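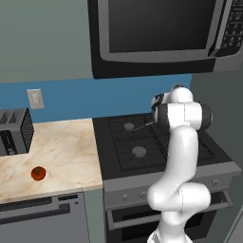
Protective stop on wrist joint when carrying a pan to the rear burner (simulation only)

I have a fault that shows up in simulation and I would like to fix it before the routine goes onto the real arm. The setup is a Tetix arm in front of a kitchen range, running Drondley as the planner. The task is to pick a tomato from the counter left of the stove, put it in a pan on the grate, and back away. Reaching over toward the rear left burner, with the elbow high and the forearm standing nearly vertical in front of the right side of the stovetop, everything plans fine. On the way back the controller throws a protective stop with the message "joint 5 deviation" and the arm freezes over the stove.

What I have checked so far:
Joint limits match the data sheet.
Payload is set and the center of mass is filled in.
Collision meshes for the microwave and the side wall are loaded.
Time step is 2 ms, same as the controller.

The stop comes in 92 percent of runs if the approach starts from the right. From the left it almost never happens. Position error on joint 5 climbs for a short while before the trip, then spikes. I logged one run and got 2,000 lines of the same warning, "target unreachable within velocity limit", before the stop itself.
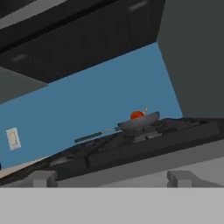 The other part that bothers me is recovery. After the stop I clear the fault, and the first move is a straight line to home. If that happened on hardware with a pan still on the stove, the forearm would sweep across the handle. I can add a waypoint, but I would like to know if there is a proper way to do it.

Asked by fillen_user

Answer 1 (accepted)

Your limits are fine. You are passing close to a wrist singularity. When joint 5 goes through zero, joints 4 and 6 have to spin very fast to keep the tool moving in a straight line, and the planner is asking for more than the velocity limit allows. The tool lags, the tracking error builds, and the monitor trips. It names joint 5 in your case, but plot 4 and 6 as well and I expect you will see them saturate first.

Do it in this order:

Plot all six joint velocities against their limits for one failed run.
Change the retreat from a linear move to a joint move for the first part, until the gripper is clear of the grate.
Tilt the tool slightly on approach so joint 5 stays away from zero. Fifteen degrees is plenty on most arms of this type.
Do not raise the deviation threshold. It will hide the fault and the real arm will trip anyway, or worse, not trip.

On recovery: never send the arm home as the first move after a protective stop. Write a separate routine that reads the current pose, moves straight up if there is clearance, and otherwise asks the operator. With a microwave over the range there is not much room going up, so back out toward the front first – slowly, and with the speed override down.

Norbert Gál

Answer 2

Had the same message on an older Hagedorn controller. For us it was the payload. Try setting it again after the gripper closes.

Comment from fillen_user: Payload was right, but thanks. I plotted the velocities and joint 4 is flat against its limit just before the trip. Joint move on the retreat cleared most of it.

Answer 3

Agree with Norbert on the singularity. Two things to add.

The left/right difference comes from which inverse kinematics branch the planner picks. Starting from the right it probably chooses the flipped wrist and has to pass through zero on the way out. Seed the solver with your home configuration and lock the branch for the whole task.

Also check that the pan is in the planning scene as an obstacle during the retreat. In Drondley an object that you attach and then release is dropped from collision checking until you add it back. That includes the handle, and the handle is what you will hit.

Dirk Ehlers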